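Section 4: Setting up the bin and scoop

Right, you've got the table up and level (if you haven't, go back to section 3, I'll wait). Now we come to the bin, and I've probably written more about it than anyone needs, but I've set up a good few of these at Studgate and the bin is where most people lose an afternoon. Everything here goes for the Grisell bin, the big grey metal one with the flared walls. If you've got the older Valter tray, most of it still works, but skip step 5 as the Valter has no sloping panel at all.

What you need before you start

The bin
A scoop, plastic, in a bright colour
A soft brush and a bucket
2 dry cloths
A tape measure
A pencil, for marking the tabletop
Masking tape if you don't like pencil on your tabletop (I don't mind it)

Placing the bin

1. Clear the tabletop and give it a wipe. Grit under the bin will scratch the wood, and you'll hear it every time the thing shifts.

2. Measure the top of the bin at its widest, wall to wall, and then measure it again at the base. Mine came out at 818 mm across the top and 600 mm across the base. Write yours down! The walls flare out a long way and it's very easy to plan your table around the base and then find the rim is hanging over your pens.

3. Lift the bin on from the front, tall wall at the back. Get someone to help. I've done it alone and I'd rather not again.

4. Slide it about until you've got bare tabletop showing along the left and a bit at the front. A narrow strip on the right is plenty. Draw lightly round the base so you can put it back in the same spot after cleaning.

5. Check the sloping panel below the back wall. Press along it with the flat of your hand. It should feel solid from one end to the other. If it clicks or gives, take the bin off again and look underneath for something trapped.

Note: the coating on the sloping panel wears, and it wears from the bottom up. A streaky, scraped-looking panel is still perfectly usable, so please don't send for a new one on looks alone. I asked Ebrahimi (who supply ours) about recoating and we decided to leave it be. Run a cloth over it, and if the cloth snags, rub down that spot and carry on.

Caution: check the rim with a gloved hand the first time. Ours had one rough corner that I found with an ungloved hand.

The scoop

Pick a colour you can find in a hurry. I started with a grey one, which on a grey floor was a daft choice, and I spent half of August hunting for it. Red-orange is lovely. A broad blade and a long, slender handle will do for nearly everything, and 27 cm from end to end suits this bin nicely (shorter and your knuckles scrape the floor, longer and the handle keeps knocking the slope).

6. Lay the scoop on the floor of the bin on the diagonal, a little right of the middle. Handle towards the upper left, near the foot of the slope, and blade towards the lower right.

7. Try picking it up a few times from where you'll be working. If the handle jams against the panel, bring the whole scoop forward a touch.

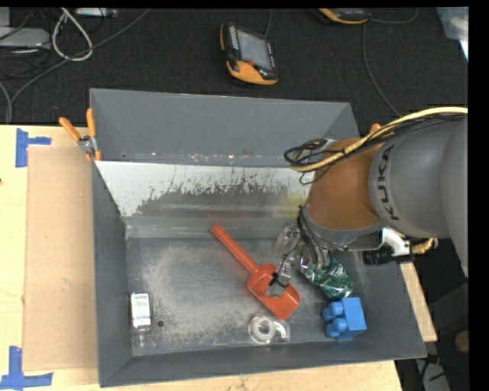 Fig. 4.1. Scoop laid diagonally, handle end near the base of the sloping panel.

8. Happy with it? Put a small pencil tick on the tabletop in line with the blade, so you can get it back to the same place without measuring.

Keeping it clean

Brush out first, wipe second. If you go in with a damp cloth straight away you just push the dust into paste, and it sticks in the corners. Do the slope from the top downwards, then the floor, and have a poke round any hole in the floor with the dry end of the brush, as that's where bits like to collect. Scuffs and cloudy patches on the metal don't matter. I used to go at them with polish and they came back.

Wash the scoop in warm soapy water and dry it before it goes back in. No scouring pads on the blade, please, they rough it up and then everything clings.

Section last revised 7 June 2020. Lids and covers are in section 5.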